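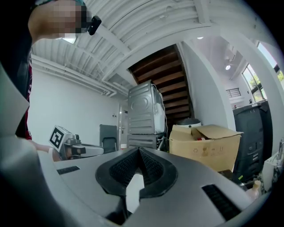

Can you really fit a laundry under a staircase?

Stack the machines and you can, as long as you measure the slope of the stairs before you fall in love with anything in a showroom.

I asked because I have a cupboard under my own stairs that currently holds a tent, a broken heater and a lot of guilt, and because Casimiro Prieto has been putting laundries into awkward spots for most of his working life. He runs a small fit-out business called Skedum. We met at his place on a drizzly morning, he made coffee strong enough to strip paint, and we talked about washing for a good deal longer than I'd planned.

"People start with the machine," he told me. "They see something on sale, they bring it home, and then they ring me. I'd much prefer they rang me when there was nothing there but a vacuum cleaner and some cobwebs."

So where should you start? With the stairs themselves, he says. The underside of a staircase is a wedge, and the only part of it that matters for a stack is the tall end. You measure from the finished floor (not the bare slab, not the top of the old carpet) up to the lowest bit of timber directly over the front edge of where the machine will sit, and then again over the back edge. Those are two different numbers and the smaller one wins. I wrote that down and underlined it, because I know for a fact I would have measured the back corner, cheered, and gone shopping.

"Then take off a hand's width for getting your arms in," he said. "You have to lift the top one on. Somebody's knuckles have to go somewhere!"

His worst job came from skipping exactly that. A couple in a narrow terrace had bought a washer and a dryer, both 59 centimetres wide, for an opening he described as "59 and a prayer". They got the washer in by taking the skirting board off. The dryer spent a fortnight in the hallway with a pot plant on it. In the end he moved a stud, patched the plaster and charged them 400 dollars, and he still sounds apologetic about the bill.

I asked about boxing the whole thing in, which is what I'd pictured for mine: nice flush doors, all the ugliness gone. He pulled a face. He doesn't mind doors, but he likes them slatted, and he wants them to open right back against the wall so you're not fighting them with a basket on your hip. Plenty of his customers leave the space open and decide they can live with seeing the machines. "Grey ones are easier on the eye than you'd think," he said. "White shows every drip of softener down the front."

He feels strongly about the underside of the steps too. Most people want it lined with plasterboard so it all looks smooth. Casimiro would leave the timber showing if it's in decent nick. He likes the colour of it against white walls, and he likes being able to see if anything is getting damp up there. If you do line it, he says, paint it with something meant for bathrooms.

Damp took up a fair chunk of the morning, actually more than the machines did. A vented dryer needs a duct to the outside, and under a staircase in the middle of a house that can mean a very long run of hose. He'd go for a heat pump model in that case and empty the tank by hand if there's no drain handy. I confessed that I dry everything on a rack in the spare room with the window shut. He went quiet, then topped up my coffee.

And the noise? I'd assumed stairs would act like a drum. They can, he admitted, particularly when the stack touches the framing. He leaves a gap all the way around and checks the feet with a spirit level, then does it again after the first few washes once everything has settled. He also uses the stacking kit made for the pair. He won't put one machine on another without it, and he's walked away from jobs over it. On his own set at home he has a Brudov kit, and the pull-out shelf between the machines is his favourite thing in the house. "You rest the basket there. I'd give up the television first."

The small stuff is where he got really animated. Keep the taps where you can reach them without shifting anything. Put the power point to the side and up high, and get a sparky to do it. Label the hoses. Have a light of its own for the space, even when the room has plenty of ceiling lights, as your body blocks all of them the second you bend down to look for a sock. He uses a stick-on one by Sukico that comes on when you wave at it, and he demonstrated the wave for me several times.

What he won't put in is a deep shelf at the low end of the wedge. "You'll lose things in there until you move out." He prefers a drawer on castors, built to the slope, that rolls right out into the room. He calls his version the Simon, after the customer who first asked for one, and he's built so many now that he keeps the template hanging on a nail by the back door.

Before I left I got out my phone and showed him my measurements. He looked at them for a while. The front edge is 2 centimetres short for a full-sized stack, it seems, though a compact dryer would squeak in. Or I could lower the floor, he offered, and I think he was joking.

He's booked out until September, so the tent has a few more months in there. I've bought a proper tape measure in the meantime, and I've moved the drying rack next to an open window.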